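4. Setting up the sorting bench and starting a shift

Bardale packing hall, bench guide, section 4 of 6. Revised February 2022 by Athina Raptis. Replaces the two sheets taped up by the door. Bin those.

Who this is for: anyone taking over the Flaltach cell who used to hand-sort. You don't need to know any programming. If a step asks you to, stop and get Temitope Ezeani.

4.1 What changes for you

Hand sorting is finished on this bench. The arm picks and places, you load, check, clear and decide. Same grade, same breaks. The tray target of 600 was for hand sorting and no longer applies to you personally, so don't let anyone quote it at you. Slow runs get logged against the cell.

Your log entries matter more than they used to. Short is fine. "Dropped two, restarted" is fine. Blank is not.

4.2 Before you switch on

1. Read the last entry in the log. If it says HOLD, leave everything off.
2. Clear the table. Mugs, gloves, phones, offcuts. Anything left in the squares can get picked or knocked.
3. Check the tape lines. Loose end, press it down. Missing length, report it, don't re-lay it by eye.
4. Put the bin in its square, open side as shown on the job card. Liner flat, no folds. A raised corner catches the fingers.
5. Lay the mat behind the bin. Flat to the table all round.
6. Look along the cables. Nothing pinched, nothing hanging over the table.

Caution: do not lean on the arm to reach the back of the table, even with the power off. Walk round.

4.3 Starting

1. Pendant in reach before anything else. Know where your stop button is without looking.
2. Power on, wait for the pendant to finish loading. Takes a while. Don't keep pressing.
3. Choose the job from the list. It must match the job card, including the letter at the end.
4. Set speed to 18 per cent for the first cycle.
5. Put one test piece on the mat, hands out, press start.
6. Watch the gripper come down. It should be square over the piece before it closes. If it's off to one side press stop, go to 4.5. 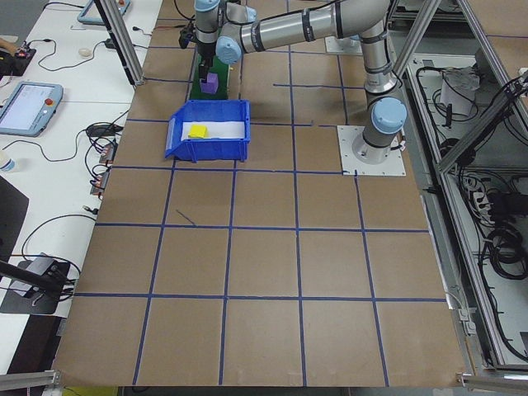 7. Let it finish the whole cycle. One good pick is not enough, the drop has to be right as well.
8. Happy with it, bring the speed up in small steps. 100 per cent is locked and stays locked.
9. Log the start time and your initials.

Note: new starters do the first 17 cycles with a second person at the bench. Not a test of you, we just want two sets of eyes while you get used to where it moves. Old hands coming back from leave, same thing, ask your lead how many.

4.4 While it's running

Stay at the bench. You can do labels or paperwork, you can't go to the stores.

Hands stay outside the posts whenever the arm is live. A paused arm counts as live. This is the one people get wrong, becuase with hand sorting you'd just reach in and straighten a piece. Stop it first, every time, then reach.

Swap the bin only between cycles, with the arm stopped. Fresh liner if the old one is torn or marked.

If you want to slow it down, slow it down. You don't need permission and you won't be asked to justify it.

4.5 If it goes wrong

Missed pick: stop, check the piece against the card, re-seat it, restart at low speed. Twice in a row, call Temitope.

Dropped piece: stop, pick it up by hand, put it in the reject tray. Never back on the mat.

Arm stops by itself: don't restart. Copy the message off the pendant word for word, then call.

Pressed the red button: good. Leave it in. Whoever pressed it stays at the bench untill the lead has looked, and the lead resets it.

Wrong size pieces from Danko: set the batch aside, log the batch number, carry on with the next. Don't edit the job to suit.

4.6 Handing over

1. Finish the cycle, then stop.
2. Bin out, mat wiped, table clear.
3. Pendant back on the bench, screen up.
4. Tell the next person anything odd. Out loud, as well as in the log.

Utton site staff covering here: your cell has a different start order. Use this one. Section 5 is cleaning and gripper checks.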